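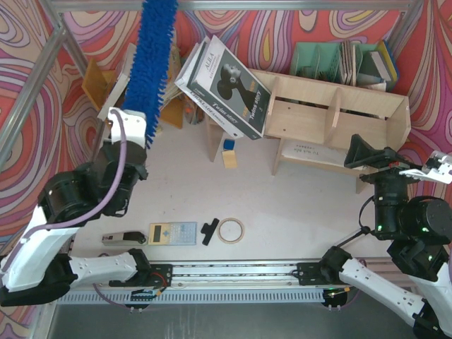

Dusting a bookshelf properly means taking the books off it, and most of the time spent goes on deciding where they wait in the meantime. I have tried the floor, the bed and a dining chair, and have settled on doing one short shelf at a time next to a table. The state I want to avoid is the one with the big ALILA book lying tilted on another thick one, both of them leaning across the left end of the wooden shelf. Two heavy books at an angle put their weight on corners and joints, and a tilted book slides when you reach past it with a duster. The long blue microfibre one is good for reach and poor for precision, so anything leaning within its range should be dealt with first.

I keep notes on this sort of job, mainly so that I don't have to work it out again each spring. What follows is the current version, with corrections to the one I posted from the old flat.

## Order of work

Top down, then left to right. The order matters less than people say, provided that the wall and the top edge of the shelf are done before the boards. I do the following per shelf:

1. Clear the table to an area slightly larger than the shelf is long.
2. Take down anything lying flat or leaning.
3. Take down the upright books in handfuls, keeping their order.
4. Dust the upper surfaces with the long duster.
5. Wipe the board with a barely damp cloth, then a dry one.
6. Dust the books, top edges first.
7. Wait.
8. Put everything back.

Step 7 is the one I used to skip. A board that feels dry to the hand may still be slightly damp near the back, where the cloth tends to drop its water. I leave it 40 minutes with the window open a little. If the board is unsealed at the ends, I leave it until after lunch.

## The duster

Microfibre works dry. I mention it as the previous version of these notes had me misting the duster with water, on advice from the man at the hardware shop in Menholm. It did pick up more on the first pass. It also left grey streaks on the second, and on cloth-bound books the streaks stayed.

The shaggy type, with separate fingers, holds a lot before it starts moving dust about instead of collecting it. I shake mine out of the window after each shelf. Washing is done at 40 degrees with no fabric softener, and it dries on the line. Softener coats the fibres and the thing is useless for two or three washes afterwards.

Two faults with long dusters in general:

- The far end lags behind the hand. On a crowded shelf you learn where the tip is when something falls over.
- It will not go between two books standing close together, and forcing it bends the fingers over so that they drag across the spines.

For the gaps I use a flat paintbrush, 40 mm wide, natural bristle, kept for this and nothing else.

## Handling the books

Hold each book firmly shut with the head tilted slightly down and away from you, and brush from the spine towards the fore-edge. Going the other way pushes dust into the gap behind the headband. If the book has a dust jacket, check the top fold, where a line of grey fluff generally sits between jacket and board.

Large format books are a separate problem. They are heavy in the text block and comparatively weak at the hinge, and when they stand on a shelf that is too shallow the block sags forward. I lay mine flat, biggest at the bottom, no more than three to a pile. The pile goes at one end with all the spines facing out. The important thing is that the bottom book has its whole back board supported. A book half on the shelf and half on its neighbour will take a slight twist over a few months, and I have not found a way of getting that out. Weights under a board for the whole of last May improved one of mine by an amount I could measure but not see.

Pale covers show fingermarks more than dark ones, and matt ones more than gloss. A soft white vinyl eraser lifts most of them. Test on the back, near the hinge. Glossy covers can be wiped with a dry cloth and left at that.

## Shelf against table

A small shelf that sits near a work surface collects things that are not books. Pens, tape and clips migrate to it because it is the nearest level place that isn't being used. I don't object to this in principle, but stationery in front of a row of books means the books don't come out, and books that don't come out don't get dusted. My rule is that office supplies have the table and books have the shelf. Cleaning tools get neither once the job is finished.

Yanling Bai, who had the room below mine in the old building, ran the opposite arrangement. Her pens lived on the shelf in jars and her books were in a row along the back of the desk, held between two bricks wrapped in felt. I thought this was wasteful of desk until I tried it for a fortnight. It is quicker to clean. You slide the row forward, wipe behind it, slide it back. It fails with tall books, which tip backwards over the edge unless there is a wall directly behind, and I have a lot of tall books.

My own shelf is a Flotitberg, the single-board model, bought second-hand. The end fixings had been overtightened by the previous owner and one insert was spinning in its hole. I packed it with two matchsticks and wood glue, left it overnight and refitted the screw by hand. It has held since, with the heavy end loaded over the upright – the placing is deliberate, as the middle of the board shows a slight bow once the big books go there.

## Keeping the order

I catalogue in Trotix, which is a plain list with a location column and does very little else. There are 3,484 entries, of which a little under 3,000 were typed in during one bad winter, with the spelling mistakes to match. Each shelf has a code. Before clearing one I print its part of the list, and that sheet lies on the table under the books as they come down. On the way back up I tick them off.

This catches more than I expected. In the last round it caught a duplicate, a library book and the Kong guide to paper repair, which I had replaced two years ago on the assumption that I'd lent it to someone. Titles that start with an article are still sorted inconsistently and I have no plans to fix that.

The whole collection takes me most of the spring at one or two shelves a sitting. I did try it in a single weekend once. By the second afternoon the piles had lost their order, and I was leaning books against each other on every surface to make room.

## Outstanding

- New paintbrush. The present one is shedding.
- Felt pads for under the big pile. A sheet of 200 is far too many but the shop doesn't sell fewer.
- Measure the bow in the board with the load off.
- Find out whether the white deposit on the lower row of paperbacks is dust or something from the paint. It wipes away dry and comes back within a month.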